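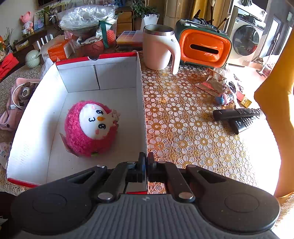

Gripper Trials: Frequently Asked Questions

Last updated July 16, 2021

Which grippers are you comparing?
Two hand-held ones, the Prikus and the Kustar. Both have two fingers and a camera, and both have strong opinions about cardboard.

Why cardboard?
Thin box walls are where the two part ways. The Prikus closes gently and sometimes lets go out of boredom. The Kustar holds on, and we have the dented boxes to prove it.

Do you test in a lab?
No. We use ordinary homes, on tables with whatever is already on them. Patterned tablecloths are welcome. If a camera loses track of itself over a few printed flowers, we would like to find out now.

How many grasps count as a full trial?
100 per gripper, in sets of 15, with the last set short. Heino Jaunzems wanted a number that divided evenly. He was outvoted by people with sore wrists.

What counts as a failed grasp?
A slip, a tear, or a lift that ends before the count of five. Plush toys that come up by the tag are scored as failures too, however pleased you are with yourself.

Who is winning?
On box walls, the Kustar, with 94 clean grasps to date. On soft things the Prikus is ahead, and Rawan Fakhoury will go through the log with anyone who doubts it. Bring a snack.

My fingers don't meet in the middle. Is it broken?
Probably not. Check the linkage screws, then run the zero routine in Zendley again. If the gap is still there, send it back to us with the Kuusk controller it came with. Swapping controllers between units is how we lost most of December.

Can I keep the gripper afterward?
No, but it's a popular question.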